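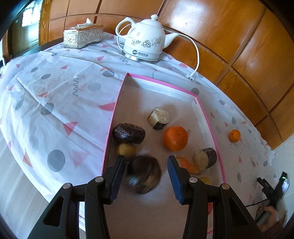 Wedon Kitchen Table Set – README and data card

Hello, and thank you for downloading Wedon. Please read this page before you unpack anything, even if you are the sort of person who never reads these (I am, so no hard feelings).

What this is

Wedon is a small collection of tabletop chores done by people holding a two-finger gripper in one hand. The jobs are the kind you do at home while thinking about something else: putting fruit into a tray, taking it out again, moving things over to clear a spot, picking up what rolled away. There are 27 hours of recordings from 8 homes, and 4 people did nearly all of the gripping. We started it to find out how close a machine is to clearing a table that was set by ordinary people, and the short version is that it can do a fair amount of the job and then spends a long time on the last bit.

Why fruit

Oi-ling Fung picked the objects, and she has a soft spot for anything that won't sit still. A small mandarin and a cut length of eggplant ask very different things of two fingers. The mandarin wants to roll. The eggplant has a flat face that grips nicely and a slick skin that doesn't, and the whole business changes again when the piece has tipped over on its side. Wrinkled things, like dried fruit, are kinder to a ribbed pad, though they sit low and the fingertips have to come down very close to the bottom of the tray.

What is in the folders

episodes/ has the recordings, one folder per attempt
notes/ has the operators' written remarks, lightly tidied
splits/ has the train and test lists, divided by home
CHANGES.txt is what it sounds like

What a machine can do with it so far

We trained a modest policy and ran it on the Bimov arm in our own kitchen. With one orange on a plain table it did well, up to 22 good pickups in a row on a very happy afternoon. On a printed cloth it was a good deal less sure of itself. It would reach for a red shape in the pattern as if it were something to eat, close on nothing, and go back and try the same shape again. Folds were trouble too – a fingertip that brushes the cloth drags everything on it along for the ride. So no, it can't clear your table yet, and we'd keep it well away from the good china.
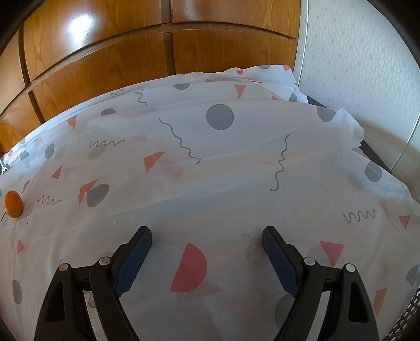
Adaslow, Sunday, September 11, 2022

Notes for this release, from Haziq Mangundap

Episodes where the gripper closes on nothing are now kept in and marked "empty" in the labels. We used to throw them out, and I regret it, so if you have the earlier version please get this one. The test split now holds back whole homes, tablecloths and all, and your scores will probably drop when you switch. Ours did!

Known problems: fast moves are blurred, small fruit is often hidden behind a finger, and the word "tray" in the labels covers boxes and lids as well. The Nygård loader still sorts episodes by name instead of by time. A fix is planned for October.

Questions and corrections are very welcome. Please include the episode folder name when you write, and tell us what your own robot did with the eggplant.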